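Two-arm cell sorting lipsticks into display trays: what happens to the packers?

Posted in Workplace and Shift Work by Jeanie Paterson

I supervise a packing room for a contract packer that handles small cosmetics orders, mainly sample sets. There are 14 of us across early and late shifts. Management is looking at two-arm cells for the part of the job where loose tubes go into clear compartment trays, and we were shown one of the cells at the supplier's site.
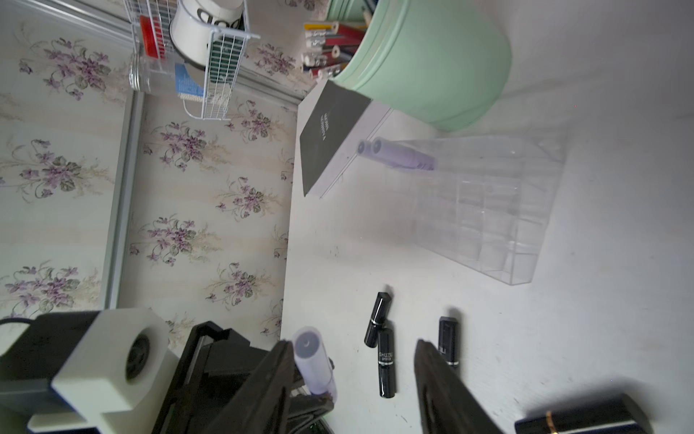
Osside, February

The pitch was that the arms take over placing the tubes and the packers move to checking and to "exceptions". Nothing in writing says what an exception is or how many one person is expected to clear in an hour. At present a packer fills trays, checks the shades against the order sheet and closes the carton, all at one bench. Under the proposal these become three separate tasks, and the middle one is all that most of my people would do.

My points are these. First, does the checking job hold the same grade as the packing job in places that have already done this? Second, how is the output target set when half the pace belongs to the machine? Third, who is allowed to stop the cell? The supplier said "the operator", the production manager said "the shift lead", and the two are not the same person on lates.

I should add that I am not against it. Two of my packers have wrist trouble and placing tubes is the worst part of the job for them. I would just like to know what to ask for before the trial, which is set for 8 weeks.

Algirdas Jaunzems

I was a line technician at Kalniņš when we put in a similar arrangement for hand cream and lip products, and I now do changeovers on it. Some remarks, in no special order.

Grade. Ours was regraded upwards, but only after the checkers had been doing first-level recovery for several months without it being in their job description. Recovery means clearing a dropped or tipped tube, putting the tray back in position and restarting. If your people will do this, get it into the description before the trial starts. Afterwards it is treated as something they do anyway.

Mixed items. Two similar tubes in different colours are simple enough for a person and a regular source of faults for a cell. Ask the supplier to run your own products, in the mix you really ship, with the tubes both lying down and standing up.
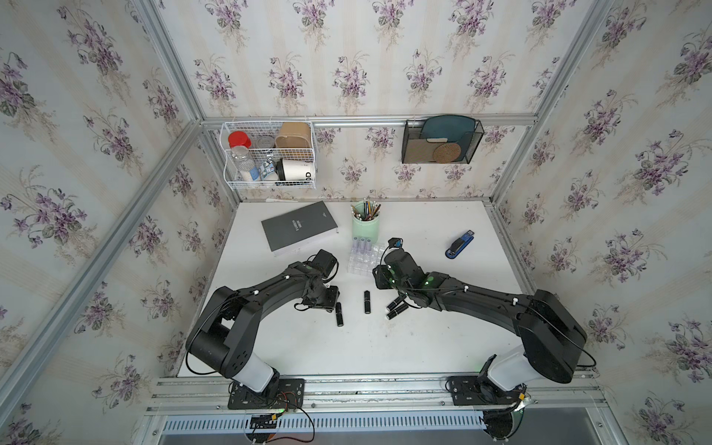 Ask also to see it with the worst tray you have. Clear trays are awkward for cameras because the edges of the compartments do not show well, and ours needed the lighting changed twice before the placing was steady. Each change meant half a shift of stoppage. That time was booked against the packers' output until somebody challenged it, so insist on a separate stoppage code for anything to do with the machine. It is a small clerical matter and it made more difference to people's bonus than the regrade did.

Target. Do not accept a target in trays per hour for the person. Ours is now trays per hour for the cell, and the person is measured on errors that get past the check. We have 2 checkers per cell on a rota and they swap every hour – attention falls off after that, and you will see it in the returns.

Stopping the cell. Anyone standing at it should be able to stop it and should not have to ask first. Restarting is a different matter and can be limited to trained people. Our rule is one page, taped to the guard, and signed by each person when they are trained. If lates has no trained person, the cell does not run on lates. Management disliked this for a short while and then trained more people.
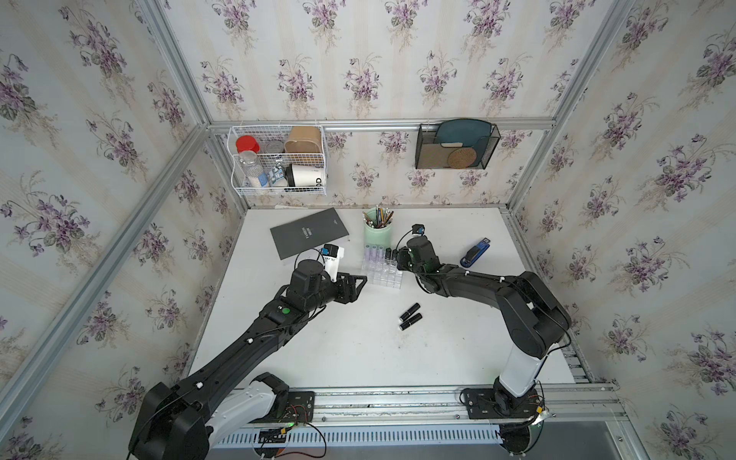
Bench layout deserves a look too. Agree what is allowed to stay within reach of the arms and what has to go on a rail or shelf, then mark it. In a hand-packing room everybody has their own pens and bits and pieces on the bench, and at first they carry on as before. With us the rule came in late and caused more bad feeling than the machine itself. Let the packers draw up the layout.

On the wrist trouble: it does improve, but checking brings neck and eye complaints if the trays come out too low. Ask for a raised outfeed. We paid for ours later as a modification and it cost more that way.

Flutura

We had one at Prallometti. It was all right. Fewer people on the bench, nobody sacked, but three who left were not replaced, so I would ask about that straight out and get the answer in the minutes. Also ask who does the cleaning. It ended up being us and there was no time allowed for it.

Jeanie Paterson

Thank you both. The stoppage code had not crossed my mind and I have added it to the list, along with the raised outfeed. Algirdas, how long was the training for restarts? We have been quoted 21 hours per person, which seems long for clearing a dropped tube, and I suspect it includes things my packers will never be asked to do.

Algirdas Jaunzems

Ours was shorter than that, one shift in the classroom and one at the cell with a technician. Ask for the syllabus. If it includes teaching new positions, then that is technician work and should be either taken out or paid for.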